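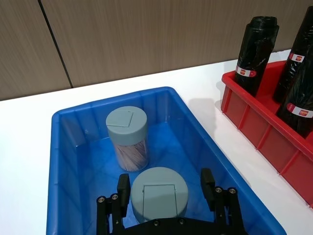 Dullilen Household Stores Project
Interim progress report, work package 2: sorting and storage of small consumables
Prepared by Nataša Radulović for the Giannakopoulos fund

1. Scope of this report

This report covers the period to the end of April. It deals with the container layout, the handling of small consumables on the sorting table, the state of the item register and the spend against the agreed budget. Work package 1 (survey of household storage habits) was closed in the previous report and is not repeated.

The purpose of work package 2 is to arrive at a written layout for small consumables that supported households can set up on one table or shelf without buying furniture. The two item groups chosen for the first round are toothpicks in lidded dispensers and rubbish bags on rolls. Both are cheap, both are used daily, and both were named in the Marnau survey as things that are bought again while stock is still in the house.

2. Layout of the sorting table

The layout agreed in the last quarter has been kept. It uses a white table against the panelled wall, with a blue bin on the left, a red bin in the middle and a translucent white box on the right. Blue and red are single-group bins and the white box is for mixed contents. The order from left to right is fixed, and the written instructions refer to the bins by colour only.

Toothpick containers go in the blue bin and bag rolls in the red. Both are stood upright. The earlier draft allowed rolls to be laid flat, but this was withdrawn after the Marnau households reported that flat rolls were pushed to the back and lost under other things. An upright roll takes up less floor area in the bin, and the open end can be reached from above.

The bins are low-sided. Taller boxes were tried first and gave more capacity, but the contents could not be checked without lifting them out. The white box is the exception. It has higher walls and is intended for items drawn from more than one group, where a quick visual check is less important than keeping the set together. Its handle cutout also makes it the one container suited to being carried between rooms. 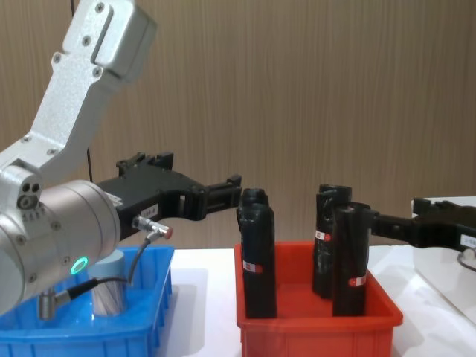

The instruction to leave free space in each bin has been reworded. The previous text asked users to fill a bin to no more than three quarters, which proved hard to judge with upright items. The new text asks that any one item can be taken out without moving another. This has been tested with the written instructions alone, without help from staff, and no further change is planned.

3. Handling of the item groups

3.1 Toothpick containers. The type in use is a cylinder with a clear body and a gray-blue lid with a small hinged flap. The clear body allows the remaining quantity to be judged from the side, so the register does not ask for an opening check. The flap is to be closed before the container is moved. Containers of this type are light and can tip when the bin is slid across the table, and the instructions now say to lift the bin.

3.2 Bag rolls. The rolls in use are black. Rolls are entered in the register by the roll. A started roll is entered as a full one until it is finished. This overstates stock slightly, but the alternative (estimating bags left on a roll) gave entries that differed from one person to the next.

3.3 Mixed sets. The white box is used to make up sets for a given room or task. A set for a kitchen would hold toothpicks and bags together. The list of sets has not been finalised and is the main item carried over into the next period.

4. Item register

The register now holds 128 entries, against a target of 200 for the full work package. Of these, 72 have been checked by a second person. The remainder are awaiting a second check, which has been slower than planned - the checking sheet was reissued in the middle of the period and part of the work had to be entered again.

The register records item group, bin colour, date of entry and person responsible. A field for shelf position was dropped. It was seldom filled in, and with three containers on one table it added nothing.

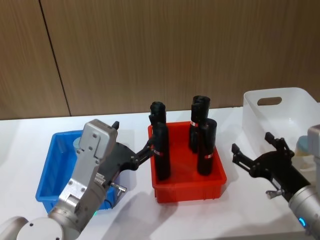 Magnus MacBrayne, commenting on the draft of this section, asked whether a colour-only scheme would hold up once further groups are added. His view was that two colours and one translucent box are enough for the first round, but that households with more than one table will run out of distinct colours quickly, and that a printed label should be introduced before that point and not after it. He also asked that the labels be readable by someone standing, and that they go on the long side of the bin.

The point is accepted. A label trial has been added to the plan for the next period. The labels will carry the group name in large type with no symbols. Colour will remain the first means of identification, and the label the second.

A smaller question raised at the same time concerned the red bin. Dark rolls are easy to pick out against red, and no change of bin colour is proposed. Should pale items be stored there later, the same should apply, but this has not been tested.

5. Budget

Spend on bins and boxes is complete for the first round. They were supplied by Berell in a single order, and 12 spare bins are held in store. Consumables have been bought in small amounts as required and remain within the agreed line. No transfer between budget lines is requested.
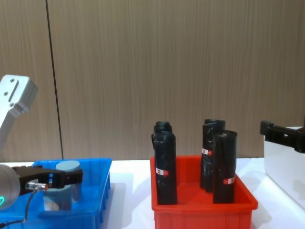 Staff time is slightly over the forecast owing to the repeated entry work described in section 4. The excess can be absorbed by the time set aside for printing, as the instructions have been shortened from four pages to two.

6. Outstanding matters and next steps

The list of mixed sets is to be agreed with the Marnau group and issued as an annex to the instructions. Second checking of the register is to be completed before any new entries are made. The label trial will use the existing bins, and spare bins will be drawn on only if labels cannot be removed cleanly.

One risk remains open. The blue bin becomes awkward to lift by one end when loaded unevenly, and the instructions do not yet say how to spread the containers along it. A sentence will be drafted and tried with two households before it is added.

The next report will cover the label trial, the final list of sets and the completed register.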